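I've been playing Pudumier Slots on my phone since May, mostly in bed when I should be asleep, and I figure 451 levels is enough to have an opinion. It's a free social casino game from Tovar, the same people who made Jirnitz Poker, and you can't win real money in it. You spin, you collect chips, you unlock the next machine.

The machines are the best part! There are 51 of them now and the art is lovely, especially the lighthouse one with the foghorn bonus round (I play that with the sound up, sorry neighbors). Spins are quick, and you can turn off the big win animations in settings - I wish I'd found that sooner. 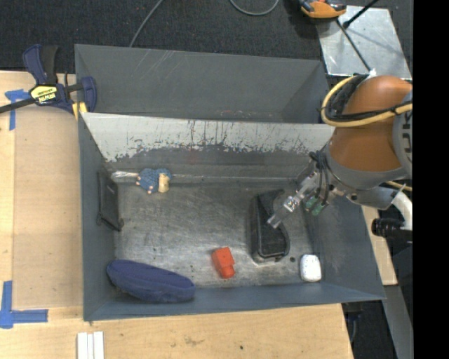

Chips are where it gets annoying. The free refill comes every six hours, and once you're past the early levels it lasts me maybe one coffee. Then the store pops up. Close it and another offer slides in with a countdown on it, and the button to get rid of that one is tiny. I did buy the starter pack and it was gone in two evenings.

Clubs are fun if you land in a decent one. Mine trades gifts every morning and that keeps me going between refills. Chat is clunky though, and it logged me out 7 times after the last update - always in the middle of a tournament, naturally.

I'd give it three and a half stars. If you liked Jirnitz Poker you'll know your way around the menus already, but the store pop-ups are a lot pushier in this one.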